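Zirkley Community Help > Bulk Material Handling > Rotary Valves and Airlocks

Excess blowback through rotary airlock on dilute phase line

Posted by: Přemysl Procházka
Saturday, February 9, 2019

Our facility operates a positive pressure dilute phase line that conveys granular polymer from a day bin to two receiving silos. Material enters the line through a Pruitt drop-through rotary airlock beneath a small surge hopper. The line was commissioned in June and met its rated capacity until recently.

The rate has since fallen. The surge hopper bridges above the valve inlet, and fine dust is discharged at the hopper lid whenever the blower is running. With the blower off, material drops into the valve without difficulty. The maintenance department has replaced the lid gasket twice, and neither replacement has changed the condition.

The blower is rated at 600 cubic feet per minute. The valve turns at 19 revolutions per minute and has accumulated 1,465 operating hours. The inlet filter on the blower was changed during the last planned outage.

Guidance is requested on the following points:

Is the dust at the lid a sign of rotor wear, or of inadequate venting?
Would a slower rotor speed reduce the leakage?
Can rotor clearance be checked without removing the valve from the line?

Replies to this post

Zulik Technical Desk

The condition described is consistent with conveying air passing upward through the airlock and into the hopper. All rotary airlocks leak to some degree. Air escapes through the clearances between the rotor and the housing, and a further quantity is carried up in each empty pocket as it returns from the line to the inlet. The air must be given a path out of the hopper. Where no path exists, it will hold up the incoming material and leave by the weakest seal, in this case the lid.

The venting arrangement should be examined first. Please confirm whether the valve has a vent port on the return side of the housing and whether that port is connected to a dust collector. Ports of this type are frequently found plugged with fines, or blanked off at installation and never opened. If a vent line is present, it should rise steeply from the valve. Long horizontal runs fill with material and close.

Rotor clearance should be examined second. The check can be made with the valve in place, provided that the hopper can be emptied and the inlet reached. Before any hand or tool enters the valve, the drive and the blower must be locked out and tagged, the line must be relieved of pressure, and the rotor must be secured against turning. Measure with feeler gauges between the blade tip and the housing, near each end plate and at the center. Rotate the shaft by hand to the next blade, keeping hands clear of the inlet, and repeat. Compare the readings with the limits on the valve data sheet. Uneven readings from one end to the other suggest a worn bearing or a shifted rotor, and adjustment may be sufficient.

With regard to speed, a slower rotor will reduce the air carried in the returning pockets. It will have little effect on leakage through the clearances. It will also reduce the amount of material the valve can deliver, and the conveying rate should be calculated before a change is made.

Please also record the line pressure at the blower outlet, both with the line empty and at full rate. A rise over the figures taken at commissioning would increase leakage even through a valve in good condition. A partly blocked elbow or a diverter that does not seat fully would produce such a rise.

M. Votico Plant Services

Same trouble at our site on a line of similar size. The valve was within limits. The vent sock on the hopper had blinded over, and a new one with a larger cloth area cleared the dust in one shift. Check that before you order a rotor.

Přemysl Procházka

Thank you both. The vent port on the valve housing is fitted with a blank flange, and no vent line appears on the installation drawing. A line to the existing dust collector will be proposed for the next outage. Clearance readings will be taken at the same time and posted to this page, together with the blower outlet pressures.

The valve data sheet supplied to us is a poor copy, and the clearance table cannot be read. If any member holds a clean copy for the 230 series, please send it through the site message system.

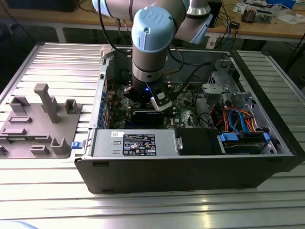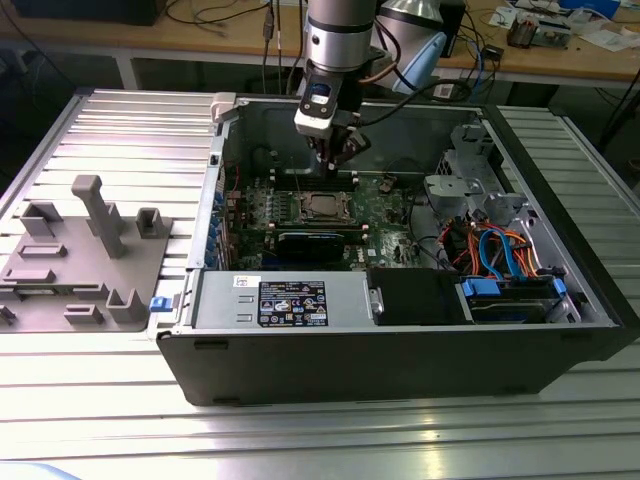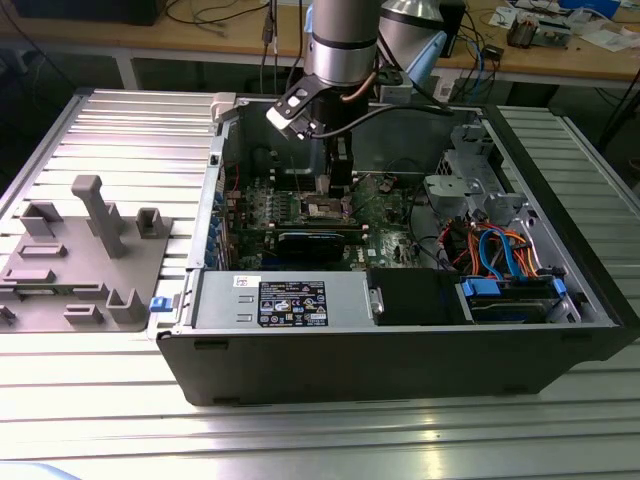
Robotic arm and gripper over an open desktop computer tower, three views.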